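Tralus (software)

Tralus is a scene-building and motion-planning tool for simulated robot arms. It takes a robot model, a work surface and a library of household objects, and produces rendered scenes in which a planner can be tested before any code reaches a physical machine. It was begun at the Jestham workshop by the programmer Agnes Ekström, who had earlier worked on the path planner Björklund, and it still uses much of that planner's code.

Background

Björklund was written for fixed cells in which every obstacle was known and entered by hand. It worked well there but was awkward to test against clutter, as each new layout had to be typed out as a list of boxes and cylinders. Ekström wrote a short script to place objects at random on a table, and this grew into the first version of Tralus. The name was meant to be temporary.

Scene generation

A scene starts from a plain text file naming the robot, its mounting, the surface and the room. Tralus then fills in whatever the file leaves open. Object positions are drawn from a seed, so the same file and seed always give the same layout. The standard library holds 169 objects, mostly tableware, food and small tools. Walls, floors and surfaces have their own set of materials, which can be swapped without moving anything else.

After placement the scene is run for 300 steps of physics to let the objects settle. Any that fall off the surface are removed, and the layout is drawn again if fewer than the requested number remain. Earlier releases skipped this stage, and planners sometimes failed on objects that overlapped by a hair's breadth.

Planning

The planner searches in joint space. It grows one tree from the current pose and another from the goal, and tries to join them. Collision checks use simplified shapes — usually a few convex pieces for each object — while the renderer uses the full mesh. The difference between the two is a common source of confusion for new users, who may see a clear gap in the picture where the checker reports contact.

Paths are smoothed afterwards and timed against the joint limits in the robot file. If no path is found after 16 attempts, the run is marked as failed and the seed is saved.

Perception tests

Camera views can be rendered from any point, including points where large surfaces block part of the arm or the table. Printed material, framed pictures and patterned walls are used to check whether a detector is thrown by lettering or strong colour behind its target.
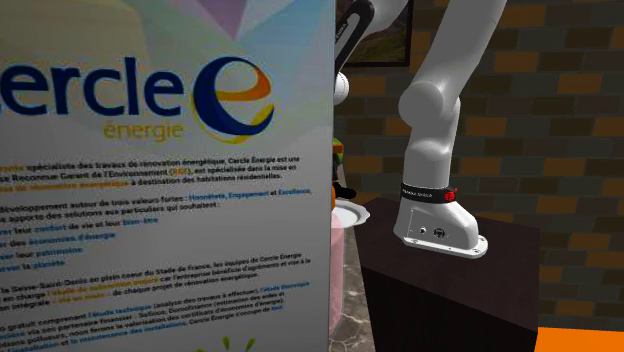

Results are kept per seed, and a failed detection can be replayed from the same viewpoint with the materials changed and the geometry left alone. The replay tool, Jirov, was a separate program until its file format was merged with that of Tralus. Some older logs still need converting, and a full set takes almost 15 minutes on an ordinary desktop computer.

Limitations

Tralus does not model cables, liquids or cloth. Transparent objects are rendered, but the simulated depth sensor treats them as solid.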